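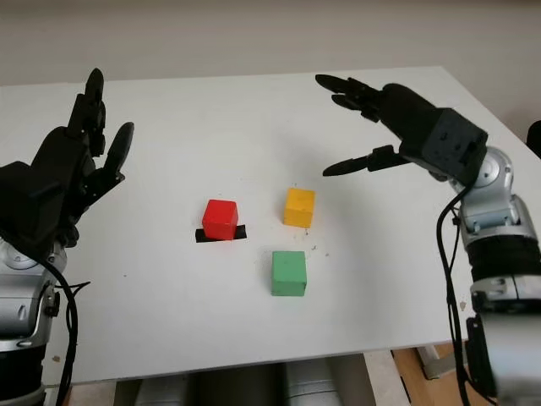

Section 6: Preparing the table for block activities

Last updated: June 2023
Themba Mathebula, Learning Resources, Vommont

6.1 Scope

This section applies to the coloured wooden blocks supplied in the Clotitz tabletop set and to any plain white table on which they are used. It covers marking out the table, placing the first blocks and cleaning at the close of a session. Storage of the full set is dealt with in Section 9.

6.2 Marking the table

1. Clear the tabletop and wipe it with a damp cloth. Allow it to dry fully before applying tape.
2. Cut one short strip of black tape, long enough to show on both sides of a block when the block is placed on it.
3. Lay the strip parallel to the front edge of the table, a little to the left of the middle. Press it down from the centre outwards.
4. Check that both ends lie flat. A lifted end will tip the block and should be trimmed or replaced.

Note: Only one strip is needed for the three-block layout. Further strips are used from Section 7 onwards.

6.3 Placing the blocks

1. Select one red, one yellow and one green block from the tray. Return any block with a split or raised edge to the supervisor.
2. Place the red block on the black strip, so that the tape can be seen on either side.
3. Place the yellow block to the right of the red and slightly further back, directly on the table.
4. Place the green block in front of the yellow, nearest to the person seated. The three blocks should form a loose triangle with clear space between them.
5. Leave the remaining blocks in the tray, with the lid closed, until they are called for.

Small differences in finish are normal. The paint on some blocks is glossy and on others rather mottled, and this does not affect their use.

Caution: Blocks are a choking hazard for very young children. Do not leave them out on an unattended table.

6.4 Cleaning and care

1. Return the blocks to the tray before cleaning the table.
2. Brush away specks and crumbs of paint with a soft brush, then wipe off any smudges. Do not use scouring powder on a white surface.
3. Wipe painted blocks with a barely damp cloth. They must not be soaked.
4. Renew the tape when its edges begin to curl, and in any case each December – old adhesive is difficult to remove.

Replacement blocks are ordered from Hanrahan under part number 561. Each order may include up to 44 blocks of a single colour.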